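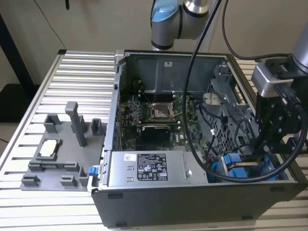
Teaching the arms to open up a PC – Rallent open bench gallery

Quick page this, will tidy it up when there's time. Pictures from the teleop bench at Idine, put up for everyone who asked what we do in there all day. Short version: a person moves a controller, the arm copies, everything gets recorded, and the recordings go off to train the thing to do it alone. Computers are the current job. Old desktops mostly, Dells at the moment, side panel off, laid flat on the bench.

Some notes on the top one. Two arms, socket empty, grey printed fixture off to the left with its posts and cradles. The fixture matters more than it looks. Every part gets a home, and the arm has to start from the same place each time or the recordings are a mess. We went through a lot of versions. The early ones slid about, the later ones dont.

Tasks on the Zarkell list so far, in no order:

Memory in and out. Horrible to begin with. You can't feel the click through the controller so you learn to watch for it.

Processor into the socket, lever down. Slow. Very slow. Best operators do it without talking.

Cables. Everyone's least favourite. They never sit the same way twice, and the arm has no idea a cable can spring back.

Drives. See next one.
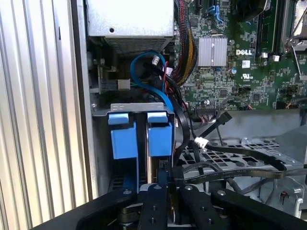 Drive work is where hand guiding and remote control part company. By hand – pushing the arm round yourself with the motors gone soft – you get lovely smooth paths down to the bay, but your own hands are in the way of half the cameras. By remote you see only what the wrist camera sees, and you have to get used to it. The two blue release tabs are what you steer by, they show up well against all the dark stuff, and once you've got them lined up between the jaw plates the rest is patience. The blue cable looping down beside them is the one to keep clear of. Snag it and the take gets binned. New people snag it a lot.

We do remote for nearly all of it now. Hand guiding only for the first few goes on a new task, to get a feel for where the arm can and can't reach.

Numbers, as people ask. 3,727 takes recorded since we set up the bench, all tasks together. 445 of those are drives. Bad takes get kept as well but tagged, the Myung software wants a few failures in the mix.

Things we've learnt, scribbled down off the whiteboard:

Stop when you're tired. Tired takes look fine on the day and awful on playback.

Don't rush the approach. Rush the bit in open air if you must, never the last inch.

If you drop something, leave the recording running and pick it up. Good recoveries are worth having.

Reset the bench properly. Same spot, same way round. Boring but theres no way round it.

Talk to whoever is on the other controller when both arms are going. Two arms in one case get in each others way very quickly.

Next lot of pictures in September, after the laptops start. Smaller screws, less room, more swearing. If you want a go on the controllers the sign-up sheet is by the kettle at Idine, sessions are 2 hours, bring a drink with a lid.

Page put up 7 July 2018.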